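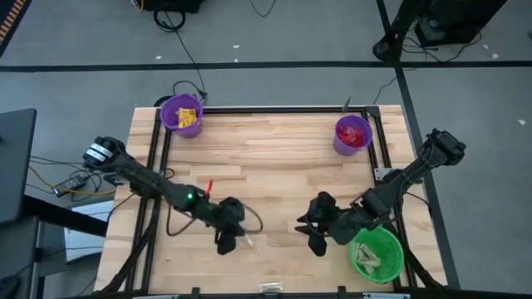 Two-arm sorting demo at the Lorkaden open day, Surnville

Board: Automation and Handling > Visits and Shows

posted by kmg_fixtures, 12/22/22

I went to the Lorkaden open day in Surnville and spent most of my time at the sorting table. Two arms, one on each side, sharing a wood-topped bench. The items are small wrapped snacks and candies, and the bins are plastic buckets, two purple and one green. Yellow packages in one purple bucket, red in the other, pale wrapped pieces in the green. Thandeka Matlala ran the session and took questions between cycles.

Notes for those who could not get there:

The arms are not on a common base. Each is mounted at its own side of the table, with black extrusion around the work area. I asked about calibration between the two and was told it is redone each morning and takes 8 minutes.

Items are placed by hand at no fixed pitch or angle. There is no feeder. The visitors were invited to lay out a batch themselves, and most of us made it harder than it needed to be.

Controller software is Caputo, version 2. The handout says the demo set was built from 1354 recorded picks. No cycle time was published. I timed one batch and will not quote it, as the arms were paused twice for questions.

My open point is grip on crimped film. The fingers taper to a narrow tip, and a flat packet gives them very little to close on.

reply from Corkska

Was there any overlap zone handling? Two arms over one small table is the part I would want to see. The packets are the easy half. If each arm has its own side and never crosses, you have two single-arm cells on one bench and the interlock is trivial.

reply from kmg_fixtures

They do cross, within limits. Matlala described a shared strip down the middle with a reservation scheme: one arm requests it, the other holds short. I saw the left arm wait for it several times. I did not see both inside it together. Picture from the gripper side:
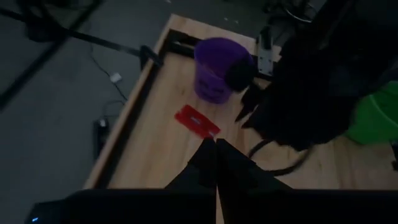 Red packet on the boards, just ahead of the fingertips. Purple bucket behind.

reply from palletgrid

I was in the later group and came away less impressed than the OP. A wrapped candy weighs almost nothing and does not care how it lands. Our line handles filled pouches, and the fill shifts when you lift one end. None of what was shown transfers to that. I also think plastic buckets flatter the placing step. A bucket has a wide mouth. Put a 57 mm tray pocket there and the same arm would look a lot worse.

I put the tray question to Matlala and the answer was that they have not tried it. Fair enough, but it belongs on the handout.

reply from kmg_fixtures

Agreed on the tray. I do not agree that the items are easy. Thin film packets lying flat on wood are a poor target for a two-finger gripper with no suction. You either catch the crimped end or you push the thing across the table. The mass is irrelevant to that.

Where I would side with you is the release. With the green one the gripper goes well down before it opens, lower than it needs to for a candy.

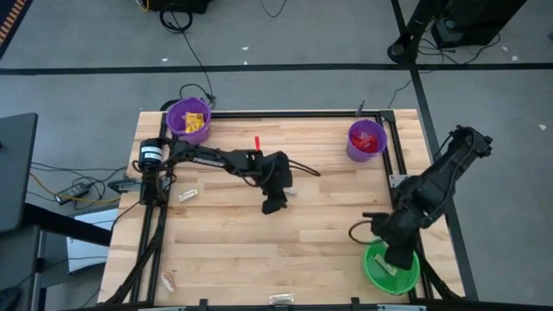 That depth costs time on every cycle, and with a shared zone it costs the other arm time too. I asked whether the release height was tuned or inherited from the recorded picks. It was inherited. A fixed height above the rim would be my first change.

reply from Corkska

If the height comes from the recordings, a fixed offset is not a one-line change. You would be overriding the end of a learned motion – the approach angle and the open command are tied to it. I have done this on a smaller arm and got releases on the rim for a week.

reply from palletgrid

Or record the placing step again with a higher release. Cheaper than patching it.

reply from tmatlala

Thandeka Matlala here, Kathleen Mac Giolla passed me the link. Two corrections. The shared strip is not fixed in the middle, it shifts with the layout of the batch. And the morning calibration is for the grippers as well as the bases, so the 8 minutes covers both.

On release height, palletgrid has it right. We plan to re-record that part. There is another session in February, and if someone brings a tray with the pocket size above we will put it on the table and run it.

reply from palletgrid

I will bring two. Is there a limit on outside material, or do I just carry it in?

reply from tmatlala

Carry it in. Leave the pouches at home for now.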